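Chapter 9
Can a Machine Do the Chores Yet?

When Shirley Treloar ran the repair bench at Galtari, she kept a list taped inside a cupboard door of every job she would gladly hand over to somebody else. Folding towels was on it, oddly enough, and so was taking old computers apart. You may well have a list like that at home – most of us do – and this chapter is a good long look at how much of it a robot could take on.

We'll begin at the workbench and get to the laundry later. An office desktop is a friendly place to start, with its drives held in bright blue carriers and a socket lever standing up in plain sight. Even so, a gripper has to come in over the drive cage with cables close by, and cables bend wherever they please.

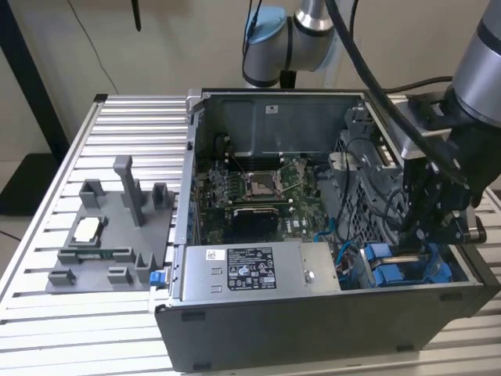
9.1 Why Small Jobs Are Hard

Think about the last time you pulled a plug out of a tight spot. Your fingers felt for the clip, and you probably looked away while they did it! A robot needs each part of that little job worked out somehow, and the next few pages go through them slowly, starting with touch.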